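Stolia Community Help
Equipment Planning and Purchasing
Budgeting for a pair of hand-held grippers and a tabletop station: what should the request include?

Posted by procurement_desk_4
Wed 12 August

Our department intends to submit a request for two hand-held grippers and one table station, to be used for recording tabletop handling of ordinary household goods. The recordings would later be used to train a two-arm system, which is a separate purchase and is not part of this request. We have quotations from Vokden and from Derese. The Vokden quotation lists the grippers alone. The Derese quotation includes mounts, cables and a rail frame, and is considerably higher.

The finance office requires a complete figure on the first submission, and supplementary requests are not accepted until the following June. We would appreciate advice on which items are commonly left out, and on whether the higher quotation is reasonable.

Posted by labservices_north

The two quotations cannot be compared as they stand. Before submitting, please ask Vokden to price the same items that appear in the Derese document, line by line. In our own exercise the difference narrowed a good deal once this was done.

The following items were missing from our first request and had to be paid for out of general supplies:

Spare finger pads, one set per gripper at minimum
Replacement cables, in the same length as the originals
Printed mounts, including at least one reprint of each
Floor covering or clips for cable runs
Table covering in a plain color, bought by the roll
Test goods, both rigid and soft

The last line is small but it is queried every year. We now enter it as a consumable with a fixed ceiling of 200 dollars per term. Packaging loses its shape with handling and has to be replaced more often than cups or mugs.

Labor should also be stated. We allowed 80 hours for assembly and checking in the first year and used 93. The excess was almost entirely cable routing.

Posted by hk_benchwork

get the cheaper one and spend the difference on cables. we did Skirkon grippers on a normal table, no frame, fine so far

Posted by facilities_planning_w

I would advise some caution with the reply directly above. A station without a frame may be suitable for a short trial, but if cameras are to be fixed in position, the request should provide for a structure to hold them. Adding rails afterward — as we did — meant moving the table and repeating the setup.

With regard to floor area, please plan for the table, the rails and a clear working position for the operator, and then for storage and stands outside the rails. Our first plan allowed for the table only. The room was approved on that basis and had to be reassessed.

The layout we work with has a paper-covered table inside the rails, and a typical pairing of goods is a soft pouch and a clear mug, with one gripper in each hand.

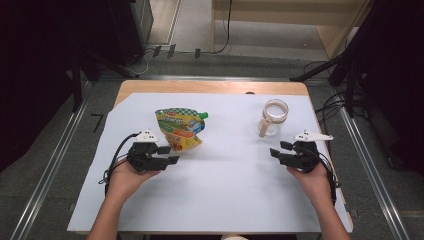 Should the spare parts be entered under capital equipment or under consumables?
Finger pads, cables and printed mounts are best entered under consumables, with the grippers and the frame under capital equipment. Many finance offices will accept a first set of spares under capital if it appears on the same supplier invoice, so it is worth requesting a single invoice before the order is placed.

One further point concerns warranty. Ask each supplier to state in writing whether the cover applies to the cables and whether fitting your own printed mounts affects it. The answers we received differed between suppliers, and neither was stated in the quotation. Delivery terms should be obtained at the same time, as the finance office will ask for them.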